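3.2 調査地と踏み分け道の記録方法

調査地は、旧ホスラ（Hosura）牧場の跡地にあたる丘陵斜面と、その上部に接する住宅地の縁辺部である。牧場は閉鎖後に分割され、斜面の下半分はマリーニョ（Marinho）地区の共有地、上半分は複数の地権者が持つ未利用地となった。両者の境界に柵はなく、住民は日常的に斜面を横切って移動している。地区の集会所と斜面上の住宅地を結ぶ舗装道路は存在するが、谷側を大きく迂回するため、徒歩で利用する者は少ない。

本稿でいう「踏み分け道」とは、計画や施工によらず、反復的な歩行によって植生が後退し、周囲の草地と区別できるようになった線状の地面を指す。獣道や車両の轍が起源であっても、調査時点で歩行者の利用が確認できたものは対象に含めた。一方、地権者が定期的に草を刈って維持している通路は、利用の実態が似ていても別の類型として扱った。ただし、両者の区別は現地で必ずしも明瞭ではない。刈り取りの跡が残る区間と、踏圧だけで草丈が抑えられている区間が同じ線上で連続する例もあり、そのような線は区間ごとに分けて記録した。

記録は踏査と聞き取りを併用した。踏査では、地区の下端から上端に向かって斜面を歩き、線の始点、終点、分岐、合流の位置を地図に書き込んだ。幅は歩行面の裸地化した部分だけを測り、両側の倒れた草は含めていない。植生の状態は、裸地、低茎、混合、回復中の区分で記載した。確認した線は193区間で、このうち46区間は聞き取りで名称または通称を得ることができた。通称の多くは、「上の井戸の道」「牛の降り口」のように、すでに失われた施設や牧場時代の作業に由来する。

図3　調査地の斜面
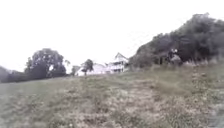

聞き取りは住民の自宅または集会所で行い、地図を見せる前に、まず普段どこをどう歩くかを口頭で説明してもらった。最初に地図を示すと、回答が地図上に描かれた線に引き寄せられる傾向が予備調査で見られたためである。説明が終わった段階で白地図を渡し、経路を書き込んでもらった。高齢の回答者には筆記を負担とする人もあり、その場合は調査者が指示に従って線を引いた。書き込まれた経路と踏査の記録が一致しない場合は、後日、本人または家族に同行を依頼して現地で確認した。

同行調査で得られた知見のうち、分析に影響したものを先に述べておく。第一に、同じ目的地に向かう場合でも、上りと下りで異なる線を選ぶ人が多い。上りでは勾配の緩い線、下りでは距離の短い線が選ばれやすい。このため、往復の経路を一本の線として描いた初期の回答は、上りと下りを分けて聞き直した。第二に、荷物の有無が選択を左右する。集会所の横で開かれる市で買い物をした日には、普段使う線を避け、足元の安定した線に回るという回答が複数あった。第三に、雨の後の経路は乾いた時期の経路と別のものとして記憶されている。回答者の一人であるコンセイサン・ピニェイロ（Conceição Pinheiro）氏は、次のように述べている。

「雨のときは下の道は使いません。母もそうでした。どこから上に移るかは、足が覚えています。聞かれると困りますが、歩けばわかります」

この発言は、経路の知識が言語化された規則としてよりも、歩行の手順として保持されていることを示す。調査票だけでこの種の知識を収集することは難しく、同行調査の対象を当初の計画より広げることになった。

3.3 利用頻度の推定

利用頻度は、住民の自己申告と定点での通行観察から推定した。自己申告は「ほぼ毎日」「週に数回」「月に数回」「それ以下」の選択肢で尋ねた。定点は主要な分岐に5か所設け、朝と夕方の時間帯に調査者が通行者を数えた。悪天候の日は観察を中止し、別の日に振り替えた。地区の祭礼がある10月の期間は、外部からの来訪者が多く通常の利用を反映しないため、集計から除外している。

自己申告と観察の結果は、大筋では対応したが、2か所の定点で大きなずれがあった。一つは集会所の裏手の分岐で、自己申告では利用者が少ないにもかかわらず、観察では通行が多かった。追加の聞き取りによれば、この分岐を通るのは主に学齢期の子どもである。本調査の自己申告は成人を対象としたため、子どもの移動が抜け落ちていた。もう一つは旧貯水槽の脇の分岐で、こちらは逆に申告が観察を上回った。回答者の多くは現在の利用ではなく、貯水槽が使われていた頃の習慣を答えていた可能性がある。設問に期間の限定を付けなかったことは、調査票の不備であった。

裸地化の程度を利用頻度の指標とする方法は、先行研究でもしばしば用いられる。本調査地でも両者に一定の対応は認められたが、土壌の条件が異なる区間を比べる際には注意が必要である。斜面下部の湿った区間では少ない通行でも裸地が広がり、上部の礫の多い区間では、通行が多くても草が株状に残る。放牧の停止後に侵入した草本は踏圧への耐性がそろっておらず、同じ幅の道が同じ頻度を意味するとは限らない。したがって以下の分析では、道幅と植生の区分を補助的な情報にとどめ、頻度の値には定点観察の結果を優先して用いる。

3.4 地権者との関係

斜面上部の未利用地のうち、最も広い区画は開発会社ゾンダー（Zonder）が所有する。同社は住民の通行を明示的に許可も禁止もしていない。聞き取りでは、通行は「昔から認められている」とする回答と、「黙っているだけで、いつ閉じられてもおかしくない」とする回答が並存した。両者の違いは居住年数とは対応せず、むしろ牧場時代に雇用されていた世帯かどうかと関連していた。雇用されていた世帯では、通行を労働の見返りとして得た権利と語る例が目立つ。

この認識の差は、道の手入れにも表れる。権利と考える世帯は、崩れた箇所に石を置く、枝を払うといった作業を自分たちの務めとして説明した。黙認と考える世帯は、手を加えると通行が目立ち、かえって閉鎖を招くとして作業を避けていた。次章では、この二つの態度が隣接する区間でどのように調整されているかを、個別の道の履歴に沿って検討する。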